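Kushnir Support Log: duplicate bouts in wrestling team scoring
Posted 30 July 2026 by Kathleen Rafferty

We use cookies to keep you signed in. Accept / Manage settings

Problem: Sirnthorpe dual meet total wrong on the public results page. Table scorers had the paper sheet right, page showed the home team up by 5 more than it should. Coaches noticed before we did.

Setup: Kushnir scoring on two laptops, one per mat, both syncing to the Drutport server. Rosters imported in June.

What we tried
- Refreshed the page. Same total.
- Logged out mat 2 laptop, logged back in. No change.
- Re-entered the 158 bout by hand. Made it worse, now listed 3 times.
- Deleted all three and re-entered once. Total dropped, then came back after the next sync. Argh.

Ye-ji Yoon checked the sync queue. Mat 2 had the 158 result stuck as pending and kept resending it. Server took each one as a new bout becuase the wrestler was on the roster twice, once with the hyphen in his last name and once without.

Fix that worked
1. Stop sync on both laptops.
2. Merge the duplicate wrestler (Roster > Merge). Keep the one with the weigh-in attached.
3. Clear pending on mat 2 only. Do NOT clear mat 1, you lose the forfeits.
4. Restart sync, mat 1 first.

Total now matches the paper sheet. Donal Buckley compared the rest of the card, all good.

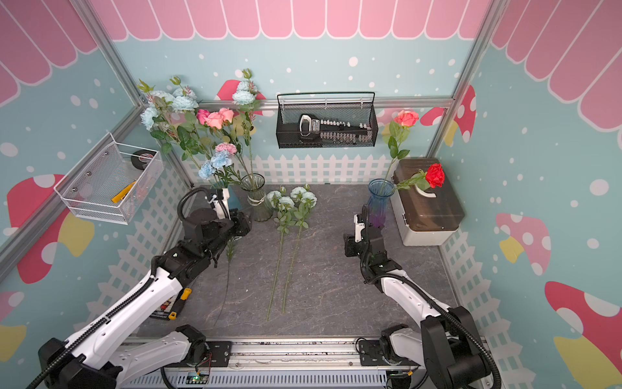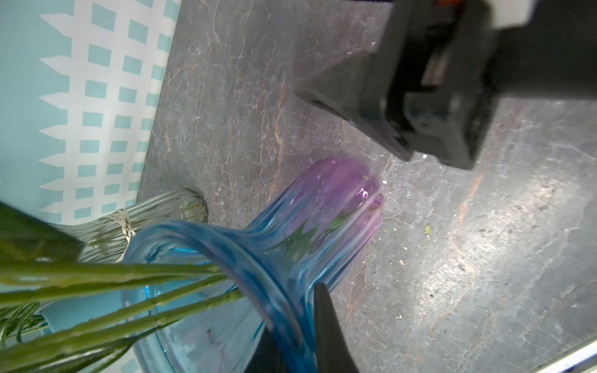 Blue vase, both pictures.

Still open
- Season standings still show the old score for Sirnthorpe. Holger Boström says they rebuild overnight, will look tomorow.
- Import should warn on near-identical names. Asked Butov for this, no ticket number yet.
- Individual pin count for the 158 kid might be off too. Sorcha Heffernan has the book, waiting on her.

Leaving ticket open til standings update.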